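Colgar una tela negra pesada en la pared sin taladrar: ¿cómo evito que se combe?

Mahrous
Publicado el 7 de marzo de 2022

Necesito cubrir una pared de pladur pintada con tela negra opaca para usarla de fondo. El piso es de alquiler y el contrato prohíbe taladrar. Probé con tiras adhesivas de velcro y a los 5 días se despegaron las de los extremos, llevándose algo de pintura. La tela es de algodón, sin dobladillo, y llega con las marcas del plegado. ¿Qué sistema de fijación recomiendan y cómo se quitan las arrugas sin dejar brillos?

Hicham Abdelaziz

El adhesivo sobre pintura plástica trabaja mal a tracción continua. El fallo empieza en los extremos porque allí se concentra la carga cuando se tensa la tela en horizontal. Las opciones razonables son dos.

La primera es una barra telescópica a presión entre paredes laterales, siempre que estas sean firmes. Se cose una jareta en el borde superior y se pasa la barra. El peso queda repartido a lo largo de todo el borde y no hay puntos de tiro.

La segunda es sujetar el borde superior con pinzas a un soporte que ya exista: un riel, un perfil o un cable tensado. Es más rápido de montar, pero cada pinza genera un pliegue en abanico hacia abajo. Conviene doblar el borde en dos capas antes de pinzar y reforzar las esquinas.

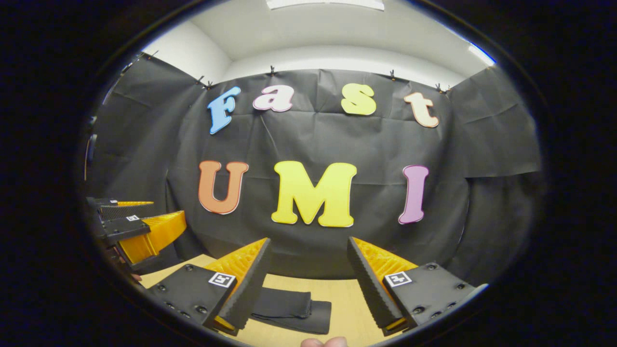
Tela negra sujeta con pinzas por el borde superior; se aprecian los pliegues.

Si se pegan letras o cualquier otro adorno, debe hacerse con la tela ya colgada y asentada. Un cartón rígido fijado sobre una arruga la deja permanente.

Para el planchado: del revés, con vapor y paño intermedio. El brillo aparece por presión directa de la plancha sobre el algodón teñido. Después, colgar la tela un día con un listón cosido en el dobladillo inferior. Para un ancho de 2 m yo no bajaría de un listón de 18 mm.

Gurko

Vaporizador vertical y listo. La plancha no hace falta.

Ballen

De acuerdo con lo de la barra, con un matiz: revise el recorrido máximo antes de comprarla. Extendidas al 95 % de su longitud, las telescópicas flechan en el centro aunque el fabricante las dé por válidas. Compre la talla siguiente. En cuanto a la pintura levantada, lije el borde del desconchón, aplique masilla fina e imprima antes de repintar; si pinta directamente se verá el escalón con luz rasante.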